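Food Service Basics, Unit 5: Portion Control
Course notes, Wichai Sriwong
May 2021

Read these before the kitchen session. The costing sheet is due at the start of Unit 6.

Why portions drift

Most kitchens start with a written portion for every dish. After a few weeks the servings on the line no longer match it. The usual causes are a missing scoop, a new cook trained by watching someone else, and plates or bowls that were replaced with a different size. A cook fills the dish until it looks right, and a larger dish takes more food before it looks right.

At the Larnance cafeteria, the rice portion on the recipe card was 5 ounces. When the kitchen weighed servings over one lunch, many were 2 ounces over. Guests did not complain, so the problem was found only when the monthly rice order went up.

Terms

As purchased (AP): the weight of an item as it comes in the door.
Edible portion (EP): the weight left after trimming, peeling or boning.
Yield: EP divided by AP, written as a percent.
Portion cost: the cost of the food in one serving, including garnish and sauce.

Always cost a recipe from EP. If you cost onions at the AP price and throw away the skins and ends, the sheet will show a lower cost than the real one.

Serving dishes

A dish can be used as a measure only if its fill level is known. Put the empty dish on the scale, press tare, add the correct portion and note where the food comes to on the inside wall. Do this for each style of dish in use. Shallow dishes spread the food out and make a portion look bigger. Deep ones hide it.

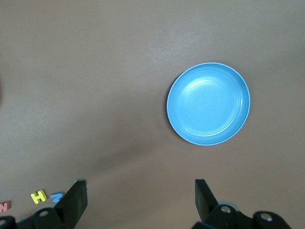 Scoops and ladles

Scoops are numbered by how many level scoops fill a quart. A higher number means a smaller scoop. Ladles are marked in fluid ounces. Fluid ounces measure volume, so a ladle of stew and a ladle of broth will not weigh the same.

Level the scoop against the side of the pan. A heaped scoop is not a portion.

Worked problem

The Randameck lunch counter serves 107 cups of soup a day. Each cup is overfilled by 2 ounces.

107 x 2 = 214 ounces a day

There are 128 fluid ounces in a gallon, so the counter gives away a little over a gallon and a half each day. Work out the monthly cost using the soup price from your Unit 4 sheet. Assume 22 serving days.

For the kitchen session

Bring an apron, closed shoes and a calculator. Work in pairs. Each pair weighs ten servings of the same item, records every weight and finds the average. Do not correct a serving after it has been weighed.

Reading: Verhoeven, chapter 2, and the yield table on page 42.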